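Shire reopens grants for older doors and windows

January 6, 2022

Owners of older houses and shopfronts in Randero can again apply for help with the cost of repairing timber doors and windows, after the shire council voted to bring back a grant program that lapsed two years ago.

The program will pay up to half the cost of repairs to original joinery on buildings put up before the Second World War. The most any one owner can receive is $1,944. Applications open this week at the shire office on Dafis Street and close at the end of July, or earlier if the money runs out.

Heritage adviser Catriona Dow said the shire had 80 buildings on its local list, and many others that would qualify even though they had never been listed.

"People assume they have to be living in something grand," she said. "Most of what we funded last time was ordinary cottages with a sash that wouldn't open or a door that had dropped on its hinges."

Repairs to frames, sills, glazing bars, hinges, latches and putty are all covered. Painting is covered if it is part of a repair, but not on its own. Replacement doors and windows will be considered only when a joiner has put in writing that the original can't be saved. Aluminium and vinyl units are excluded.

Divided windows and doors, with many small panes held between narrow bars, are expected to make up a good share of the work. They cost more to repair than a single large sheet because each pane has to be taken out, cleaned up and puttied back in. The shire has raised the cap from the old figure partly for that reason.

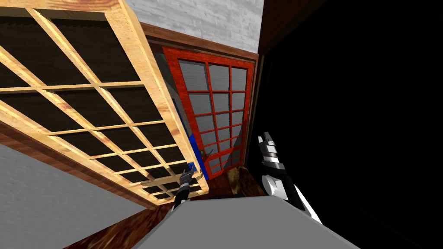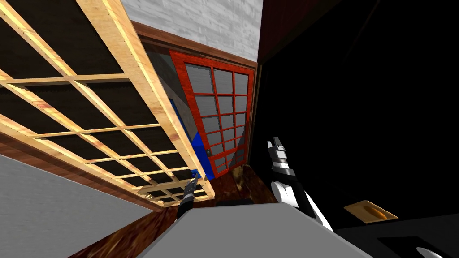 Small panes set in a grid, in pale wood and in red.
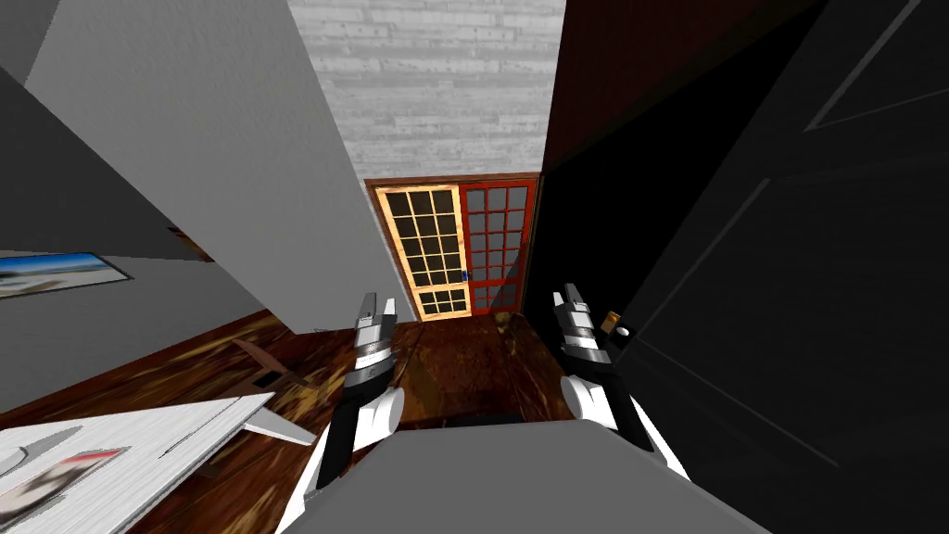
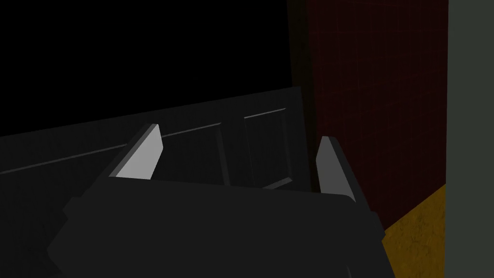
Can tenants apply for the grant?

Only the owner of the building can sign the application. A tenant can fill it in and get the quotes, and a shop tenant who is paying for the work under a lease can be named as the person to be reimbursed, provided the owner agrees in writing.

Two quotes are needed with each application. The shire keeps a list of joiners who have worked on older buildings in the district, but owners are free to use anyone with a current trade licence. Work that has already started won't be funded, and staff will want to see the door or window before it is taken out of the wall.

Ifor Lloyd has run a joinery shop on the Pevach road for most of his working life and did several of the jobs under the earlier program. He said the usual trouble was rot in the bottom rail and the sill, where water sits.

"You cut back to good wood and let a new piece in," he said. "It's slow, and that's what you're paying for. The timber itself is cheap enough. If someone had put a coat of paint on it every few years I wouldn't be there at all."

Mr Lloyd said he already had work booked for several months and that owners should ask for quotes early. He has taken on one apprentice and would like to find another.

The vote to bring the program back was not unanimous. Councillor Onni Eskola voted against it, saying the money would be better spent on footpaths and on drainage at the low end of town, where several yards flooded last winter.

"I've got nothing against old windows," Cr Eskola said. "But I've had people on the phone about water coming in under the back door, and they don't get a cheque for it."

Councillor Parvaneh Jalali, who moved the motion, said the amount set aside was small beside the drainage budget and had not been taken from it. She said the earlier program had been fully subscribed in each year it ran, and that most of the money had gone to tradespeople who lived in the shire.

Council also agreed to drop a rule that had put some owners off. Under the old program, anyone who received a grant had to get permission before changing the colour of the front door. That condition has been removed for houses. It still applies to shopfronts on the main street between the post office and the bridge.

Decisions will be made in 4 rounds, with owners told the result within 6 weeks of the round closing. Once a grant is approved, the work has to be finished within a year. Payment is made after an inspection, so owners need to be able to cover the full bill first. Pensioners can ask for half of the grant to be paid up front.

Ffion Morgan, who owns a weatherboard house behind the old Predix store, said she missed out last time when the program stopped a month before she had her quotes together. She has nine windows and plans to apply for the three on the weather side.

"My neighbour put in new ones and they're fine, they're warm," she said. "I'd just like to keep mine if I can get them to shut."

Forms are available from the front counter and the library. Staff will be at the library on the first two mornings of each round to go through applications with anyone who wants help. Owners should bring a rates notice, both quotes if they have them, and a few photos of the door or window from inside and out. Late applications will be held over to the next round.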